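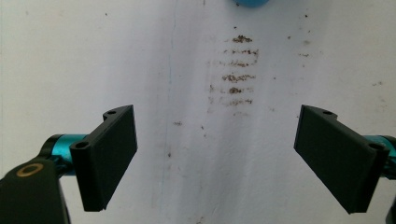
White wall, black and teal up front. Still haven't painted it.

1/ OK, table thread. A few of you asked how I do the paper on my work table, and my replies were getting too long, so it's all going in one place. Wall color gets its own thread in April, I've been going back and forth on two shades and I'm sick of both of them.

2/ The table is light wood and I like it a lot, but it marks if you so much as look at it. For ages I used a vinyl cloth from Girasham and hated it!! It slid around, it held every crease from the package, and stuff stuck to the underside and then I had two things to wipe. Gave it to my sister for her patio. She hates it too.

3/ So now it's paper. One big white sheet over the top, taped down. I buy it on a roll from Arango, 58 inches wide and 500 feet long, and yes that is a ridiculous amount of paper. It lives standing up behind a door (falls over twice a week) and I'm nowhere near the end of it.

4/ Tape: black, cloth kind, short strips at the sides. I started out with clear packing tape and it took the finish off one corner of the wood, so please don't do that. With the cloth stuff I warm the strip a little with my hand and peel it back low and slow. Smooth the sheet from the middle outward before you tape the second side. If you tape all the way down one side first you get a bubble and it stays there until you change the sheet.

5/ White shows EVERYTHING, by the way. I kind of love that? You set something down, pick it up, and there's the dirt. Little brown specks up near the far side today, plus some gray smudges that I'm pretending are shadows. My rule is brush off the crumbs, leave the smudges, change the sheet when I start getting annoyed.
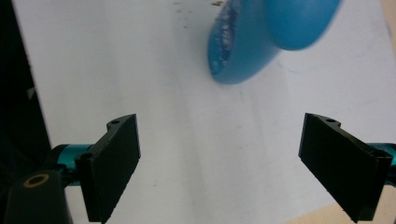 6/ What stays on the table: as little as I can stand. I used to park things there "for a minute" and then lose the table for the whole month. Now I go one or two things at a time, and everything else has to wait its turn on a shelf.

7/ Boxes. I open them on the paper, standing up, and I leave the flaps open until I've decided if the box is staying. A good stiff cardboard box gets kept for the closet. A flimsy one goes flat straight away, before I get sentimental about it. I've got a whole stack of Zesach boxes that I swore I'd use for cables and so far they're holding other boxes.

8/ Bottles go near the middle. I know, I know, the edge is handier! But I've knocked enough of them onto the floor reaching across for something else. Lids on before they touch the paper, too. A ring on white paper is only a ring, but a puddle soaks right through and then you're sanding.
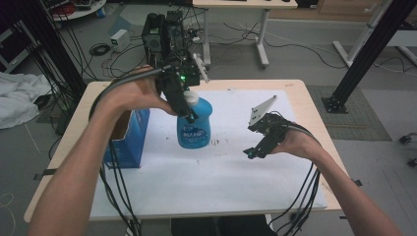
Blue bottle, blue box, fresh-ish paper. Didn't plan the matching, but I'm into it.

9/ Next job is the floor. There's a white cloth in a heap over on the left and I walk past it like it's furniture. Then cables, which I'm not ready to discuss.

10/ If you want to try this, don't buy the big roll first. Flornska sells short ones, enough for a few changes, and you'll know by the second sheet if it's for you. Also hi to the new people, there are over 2000 of you here now and I mostly post about tape??

Comments

tapeandtwine: the bubble!! I have had the same bubble since last month

kitchenettekate: does the cloth tape leave gunk behind if it's on for a long time

OP replied: a little, after a few weeks. Rubs off with a dry rag

plainpine: team blue box, keep it

mossy_desk: sorry but I need the two wall shades now, not in April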